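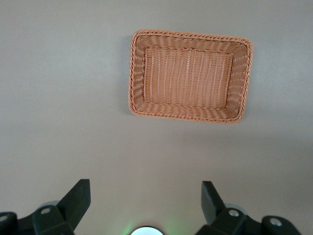

What did people in Nonholm carry their shopping home in before plastic bags?

Mostly baskets and string bags, and for bigger loads a wooden crate from the grocer that you were supposed to bring back.

Shopping and Carrying in Nonholm — Local History Project
Final report, submitted 2018-03-25

Why I picked this

My first topic was the Mavham ferry but two other groups already had it. So, shopping. More to find than I expected. Most of it in the council library, bottom shelf, in the folders with no labels.

Sources

Shop ledgers (photocopies). The Nonholm town newsletter, not a full run, there are gaps. Ten interviews with older residents, notes only because the recorder app kept stopping. One museum visit to Mavham in June last year, before the project was even set, so my notes from that are thin.

Early period

Oldest thing I found is a market notice dated 1677, and its a copy of a copy. Lists tolls for goods carried in by hand, by barrow and by cart. Hand was cheapest. Nothing on what the goods were carried in, which is annoying as that was the whole question. I have not used it for much.

The Dimitriou shop

Corner store, opened by the Dimitriou family, closed when the supermarket came. Ledgers list deliveries by street. Regular customers left a basket at the counter in the morning with a list in it and picked it up full in the afternoon. Seven of the ten people I interviewed remembered doing this or being sent to do it as kids. Two said the lists were read out loud and everyone in the shop knew what you were having for tea.

Deposit on crates was 10 cents. One ledger page shows 55 crates out and not returned, underlined twice in a different colour.

The supermarket and the bags

Farkia opened out by the highway. Free bags at the checkout, big car park. The newsletter ran an ad saying the first 100 customers got a tea towel. After that the basket stuff drops out of the newsletter pretty fast — one letter complaining about bags in the creek, then nothing for years.

People I interviewed didn't agree on wether this was a good thing. Some liked not carrying a basket on the bus. Others said you talked to less people. I tried to keep my own opinion out of it but I do think the bus point is a fair one.

Baskets now

Still around, just doing other jobs. Bread on the table, pegs, mail by the door. Plenty are synthetic weave instead of cane or willow. Cheaper, and you can hose them down.

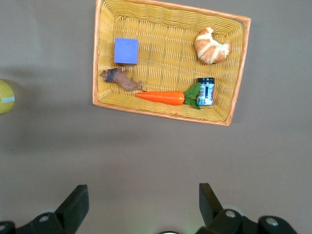
Fig. 2. Rectangular woven basket, yellow weave with an orange-brown border.

Problems

Gaps in the newsletter. Interviews all with people from the same end of town, so the farms are basically missing. I ran out of time to go back to Mavham and check the museum labels, so dates in my appendix table marked with a star are from memory and should be treated that way.

If I did it again I'd start with the interviews and do the ledgers second. Also get a proper recorder.

Appendix: interview questions, ledger copies, table of shop openings and closures (see folder).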